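Finish for a small side table, oil or water-based?

benchrat351
Posted May 19, 2021
I have a small wooden table that gets daily use. Old wax is off, sanded to 180. Choosing between Salameh hardwax oil and Avora water-based poly. Main concern is white rings from cups. 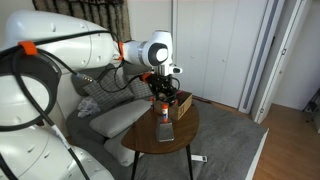
Second concern is cure time. The can says seven days for the oil, but the shop in Josville told me to allow three weeks.

tungandgroove
Three weeks is right. Oil is easier to spot repair. Go to 220 first.

lamulico_fan
Disagree on 220. Too fine and the oil sits on top. Stop at 150.

tungandgroove
150 leaves visible scratches across the grain. I have never had adhesion trouble at 220.

kestrel1814
Poly, three coats, scuff between coats. Oil will still ring if a wet glass sits overnight.

benchrat351
Going with poly. Does it need a sealer if traces of wax are left?

kestrel1814
Wipe with mineral spirits, let dry, then one coat of dewaxed shellac.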